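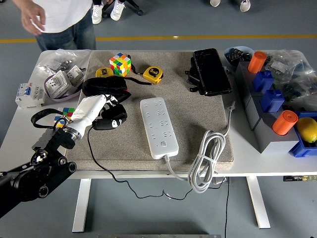 Home | Household | Archive | Contact

The Annual Review of the Odds and Ends
3/26/21

The household at Clollby carries out a review of its miscellaneous belongings once a year. The present entry records the decisions taken and sets out the arrangements that will apply until the next review in May of next year.

The review covers all items that have no settled place in the house. These are gathered on the white table and dealt with one at a time. Clothing, books and kitchen goods are excluded, as they were the subject of earlier entries. The final list ran to 183 items, a reduction on the 200 recorded previously. The difference is largely owed to the disposal of dried-out pens.

Measuring equipment. The household possesses more than one yellow tape measure, although only one has ever been found when required. It has been decided that both of those brought to the table will be retained. One will be kept in the hall drawer and the other in the shed, and neither is to be taken to the other location. The wooden folding rule was given to a neighbour.

Electrical items. The white power strip will be kept and is assigned to the spare room. Its cable is to be coiled and tied whenever the strip is put away. Loose cables were tested against every appliance in the house over 2 evenings, and 8 of them matched nothing. These have been taken to the recycling point at Steyn, which accepts small electrical goods at the gate. Charging leads remain in use and are not to be stored with the others.

Bags and pouches. Small black bags present a particular difficulty, as their contents cannot be known without opening them. The household has adopted the rule that each is to hold one kind of thing only. The zippered bag has been set aside for spare keys. The pouch with the cartoon print will hold batteries, and will be checked before any more are bought.

Puzzles. A proposal to part with one of the Rubik's cubes was considered and declined. It was noted that neither has been solved in this house. They will be placed on the shelf by the stairs.

Small parts. The light blue bowl has been approved as the permanent home for small electronic pieces. It had previously been used for olives, and a replacement for that purpose has been ordered from Suvport.

Storage. The grey stepped unit with compartments has served well during sorting and will continue to be used for items awaiting a decision. Food should be returned to the kitchen at the close of each session. The household regrets that this was not always observed, and that a pear was discovered behind the radiator in the course of the work.

Items for which no use could be agreed were placed in a lidded box marked Warkano, after the village where the household formerly lived and from which most of them came. Anything not asked for by the next review will be given away. The attic will be considered separately, once the ladder has been repaired.

3 comments

tealeaf_north
We have the same trouble with tape measures. Ours now hang on a nail by the back door and I would recommend it.

marrowfat
May I ask what becomes of single gloves under this system? They seem to fall between clothing and odds and ends.

Household (author)
Single gloves are treated as clothing and were covered in the winter entry. They are kept for one season.

This site uses cookies to remember your reading preferences. By continuing to browse you accept their use. Accept | Settings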